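The Feed

Romana had written the instructions on the back of a gas bill and left them under the kettle. Touran read them standing up, with her coat still on.

Two bowls on the table, it said. Fill the white one first. Steel bowls on the floor, biscuits in one. Water from the jug, not the tap. Fold the bag down after or it goes soft. Back by 10, don't wait up.

There was nothing about how much. Touran had never kept an animal. She had come to Jurcombe in March to look after her aunt's flat, and Romana from across the landing had asked her for this one favour because Norbert, who usually did it, had gone into hospital with his hip.

The cats were somewhere in the flat. She could hear one of them under the bed, shifting about on what sounded like cardboard.

She found the bag in the bottom of the larder, behind a box of Bisside candles and a roll of carpet. It was heavier than she expected and she carried it to the table in both arms. Sylvie Li from the shop downstairs ordered it in for Romana, and had told Touran on the stairs that it was the only kind the old one would eat. He had once gone 3 days without touching anything else.

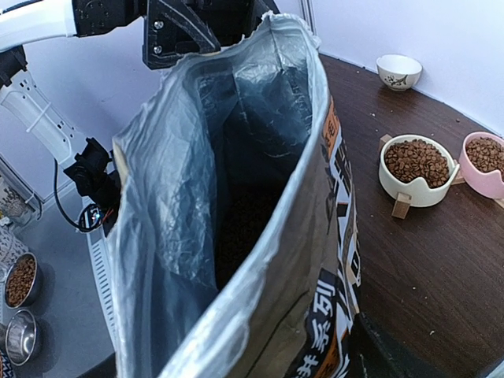
Part Two

Touran filled the white bowl until it was heaped, and then the pink one. A few crumbs went across the dark wood and she left them. The plain white wall behind the table made the whole room feel like a waiting room, apart from the little cup with the flower pattern that stood near it.

She picked up the cup and looked inside. It was empty. She put it back where it had been.

"You've given them too much," said a man's voice.

Everaldo Rezende was in the doorway with a bunch of keys. He lived on the top floor and was 63, and he had been married to Romana for a short time, a long while ago. Touran knew this from her aunt.

"She didn't say how much," said Touran.

"She never does." He came in and looked at the bowls. "It's all right. They'll leave what they don't want. Is Norbert any better?"

"He's sitting up. They want him walking tomorrow."

"Good." He nodded at the cup. "She's still got that, then."

"Was it yours?"

"My mother's. There were six." He did not touch it. "I thought they'd all gone when she moved."

Touran folded the top of the bag over. The foil was torn at the edge and would not lie flat, so she held it down with her hand and looked round for a peg. Everaldo opened the second drawer without having to think and gave her one.

They stood there for a bit. Then the old cat came out from the bedroom, a grey thing with a bent ear, and walked straight past Touran to lean against his leg.

"Hello, Štěpánek," he said.

The cat got up on the chair, and from the chair to the table, and began to eat from the pink bowl - slowly, on one side of his mouth. Everaldo waited until he had finished. Then he put his keys in his pocket and asked Touran whether she would like him to do the jug.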